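Notes for the Prurnmont talk, household surveys session
28/08/2012
Slot is 25 minutes plus questions. Slides are numbered in the margin of the printout.

Opening

Thank the organizers. Say who paid for the work: the Dimis fund, two years, now finished.

Start with the question. When a census form asks who lives in a home, what does the person filling it in think the word "lives" means? We treat household size as one of the easy numbers. Income is hard, everyone agrees on that. Household size is supposed to be a matter of counting heads. I want to spend this talk on why the heads are hard to count.

Slide 2 - The sample

We went to 2228 homes in Drirbridge and the towns next to it. Each home got the standard one-page roster first. Then an interviewer came back and did a longer version, asking where each person had slept over the last two weeks, where their mail went, and who paid for their food.

In 321 homes the two rosters did not match. Leave that number up for a moment. People in the room will want to know if these are mostly one kind of home. They aren't, but there are clusters, and those are slides 4 to 6.

Slide 3 - What a mismatch looks like

Read out the two short cases. First one: a grandmother who spends four nights a week with one daughter and three with another. Both daughters left her off. Each thought the other had put her down. Second one: a son of 22 away at school, listed at home and also on the form from his shared apartment.

Point out that these go in opposite directions. One person vanishes and one is counted twice. If you only look at the total, they cancel, and the town looks fine. The age breakdown does not look fine. We lose old people and very small children, and we gain people in their early twenties.

Slide 4 - Children in two homes

Biggest cluster. Of the mismatched homes, 162 had at least one child who moved between parents during the two weeks. Explain the rule: the child belongs where he or she sleeps most nights. Then explain that the rule has no good answer for an even split. The form says to use the place where the child is on the day of the count, and hardly any parent reads that far.

Slow down here. Fathers listed the child more often than the nights would support. Mothers did too, by less. I don't read this as lying. A parent asked who is in the family answers who is in the family.
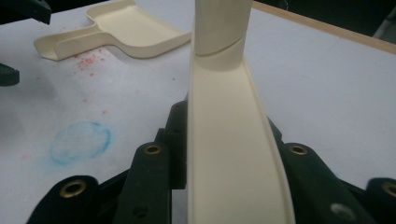
Noemi Pellegrini objected to this part when she read the draft, and said that the form never asks about family at all, only about people staying at the address, so the fault has to be in the layout and not in what parents believe. She would put the word "nights" in the heading and leave everything else alone.

My reply, if it comes up: we tested a version of that in September of last year. It helped with the children and made things worse for night-shift workers, several of whom left themselves off. I still think she is right that the heading matters. We changed the heading and the first line together, so I can't separate the two.

Slide 5 - Lodgers and cousins

Keep this short. Adults who are not related to the person filling in the form get left off, mostly when they pay rent in cash. Interviewers found 32 of them. Small number, but they are nearly all men between 25 and 45, and that group is already thin in the survey.

Don't get into the lease question. It took up half the discussion last time.

Slide 6 - Newborns

Also short. Parents skipped babies under three months. Some said they thought the form was for people who had been at the address for a while. Kalliopi Kovačević has the better data on this and is speaking after lunch, so send people to her session.

Slide 7 - Does it matter?

School places are planned from the under-five count. Home care visits are planned from the over-75 count. Both come in low. Housing need is worked out from the average number of people per home, and that one comes out close to right, for the bad reason given on slide 3.

Put up the Zeng correction here. It adjusts the total and leaves the ages as they are. Say plainly that I would not use it for service planning.

Slide 8 - What we'd change

Ask about nights before asking for names. Add a line for people who stay part of the week. Drop the word "usual" - we asked people what it meant and got answers from "since Monday" to "since we bought the house."

Cost of the longer form: it takes more time to fill in, and some people give up. Show the drop-off chart. Don't skip it even if time is short.

Questions likely to come up

Would phone records do better? Not for children.
Are renters worse than owners? Slightly, once age is taken out. Table is in the backup slides.
Can we have the data? Yes, without the street names. Form is on the handout.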